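Destix hand gripper – set-up, part 6: rim check
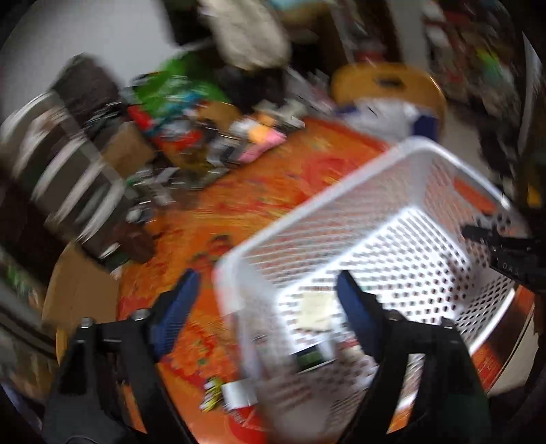
Fig. 7. Blue pads either side of the basket rim, fingers open.

Do this after the pads are glued, not befor. Leave glue overnight.

1. Tighten both bolts on the left finger bracket. Snug, no more.
2. Fingers wide open. Bring pads over near rim of basket.
3. Squeeze slowly till both pads touch. One lands first? Back to part 2, re-centre.
4. Lift a hand's width, hold, put down.

Caution – keep thumb out of the linkage.

Note: pads slipping, wipe with a damp cloth and try agian. Spares from Fadi Azar, Saturday.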